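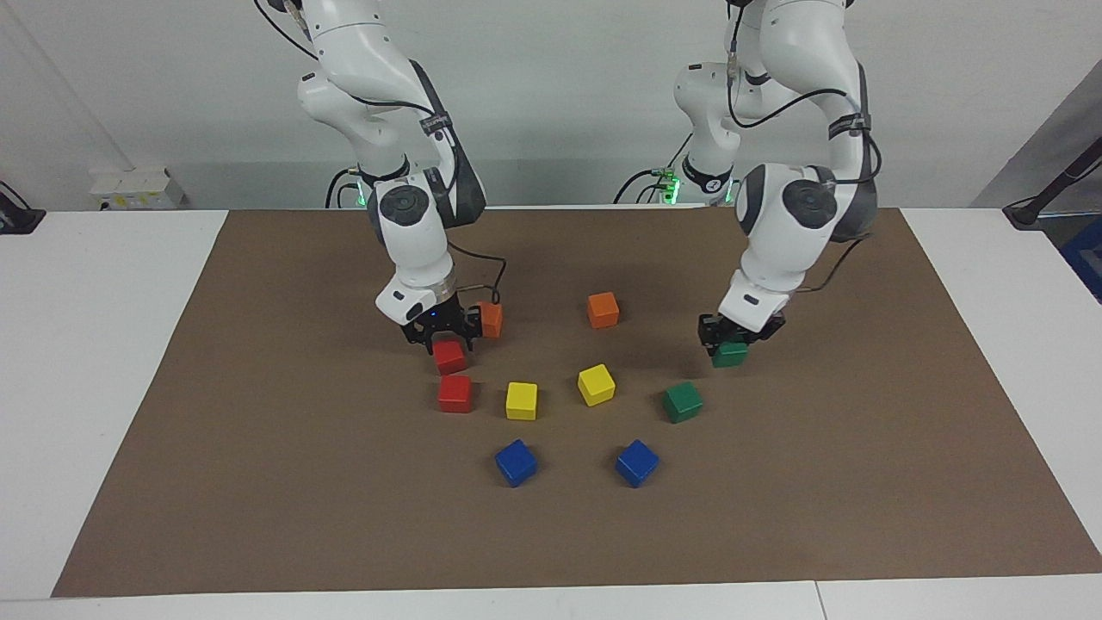 **Texto de Valentin Oprea**, com a ajuda de Karla Valdovinos na revisão do português

# Sobre a Mundinska

A Mundinska faz cubos de madeira pintada. Começámos com os cubos e ainda hoje são eles a maior parte do nosso trabalho, embora o catálogo tenha agora também tabuleiros, sacos de pano e cadernos de atividades para a sala de aula. Somos uma empresa pequena, de cinco pessoas, e vendemos sobretudo a escolas, a jardins de infância e a terapeutas.

Eu cheguei a Portugal já adulto e aprendi a língua na oficina, por isso peço desculpa se alguma frase fica um pouco direita demais. A Karla corrige os erros, mas deixa ficar a minha maneira de dizer.

## Como começou

O Eliseo Maldonado era marceneiro de móveis e guardava numa caixa as sobras boas, aquelas que são pequenas demais para uma gaveta e bonitas demais para o fogão. Num mês de setembro cortou as primeiras em cubos para a escola da sobrinha. A professora pediu mais. Depois pediu com cores, e o Eliseo, que não gosta de pintar, telefonou-me a mim.

O primeiro lote foi de 500 cubos e demorou muito mais do que tínhamos prometido. As cores não saíram iguais e tivemos dois vermelhos diferentes dentro do mesmo lote. Ainda temos alguns desses cubos no armário e servem de comparação quando abrimos uma lata nova de tinta.

## O conjunto pequeno

O nosso conjunto mais simples chama-se Cuautle. O nome foi escolhido pela Ximena Cisneros, que trata das encomendas e que na altura ganhou a votação por falta de outras propostas. O conjunto tem dez cubos em cinco cores, dois de cada cor: laranja, vermelho, amarelo, verde e azul.

Muitos clientes perguntam porquê dois. Com um só cubo de cada cor, a criança pode dizer o nome da cor e o jogo acaba depressa. Com dois, já pode procurar o par, afastar, juntar, fazer uma roda e pôr os iguais lado a lado. Experimentámos com três e a mesa ficava cheia para as mãos mais pequenas.

Gostamos de trabalhar em cima de uma base castanha e lisa, sobre mesa branca. No castanho todas as cinco cores se veem bem, também o amarelo, que sobre o branco perde força. Quem compra o Cuautle pode usar papel de embrulho comum em casa, não é preciso comprar nada a nós para isso.
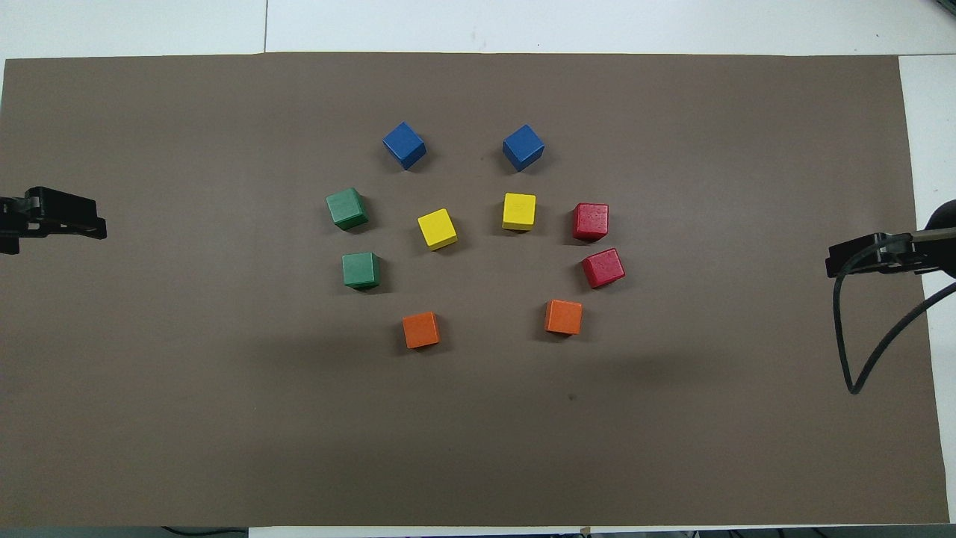
A roda é a disposição que mais recomendamos para a primeira vez. Pode ser fechada ou aberta de um lado, como uma ferradura, e pode ter um par no meio. Os cubos não precisam de ficar direitos. Pelo contrário, quando um está rodado e o vizinho não, a criança repara que é a mesma forma vista de outra maneira, e esta conversa interessa muito às educadoras.

## A madeira e a tinta

Cortamos, lixamos e pintamos na nossa oficina. A tinta é aplicada em camadas finas, e no cubo acabado pode-se notar um pouco do veio da madeira ou algum pontinho mais claro. Já discutimos bastante este assunto. A Yiran Tian, que faz o controlo final, preferia uma superfície perfeita, e o Eliseo diz que assim pareceriam de plástico. Por agora ficámos com a ideia do Eliseo, mas a Yiran separa sempre os cubos com falhas grandes e esses voltam para a lixa.

As arestas são quebradas à mão. É a parte mais lenta e também aquela em que mais gente se oferece para ajudar e menos gente volta no dia seguinte.

## Outros produtos

- **Akix**: saco com 30 cubos, as mesmas cinco cores, seis de cada uma. Para grupos.
- **Clorkby**: caixa de sala de aula com 50 cubos e um caderno de propostas escrito pela Karla.
- **Cubos avulsos**: para quem perdeu um. Escreva-nos a cor e o conjunto, e mandamos por carta se for só um ou dois.

Neste momento trabalhamos com 352 escolas e jardins de infância, alguns muito perto e outros que só conhecemos pelo correio.

## Visitas

A oficina está aberta à sexta-feira, das 10h às 16h, com uma pausa para o almoço que depende do Eliseo. Recebemos turmas pequenas, com marcação. Pedimos que as crianças tragam roupa que se possa sujar, porque a zona da pintura fica no caminho para a casa de banho e não há outra passagem.

Para marcar uma visita ou fazer uma encomenda, fale com a Ximena. Ela responde em português e em espanhol. Se a pergunta for sobre cores, ela passa-me a mensagem a mim, e eu respondo um pouco mais devagar.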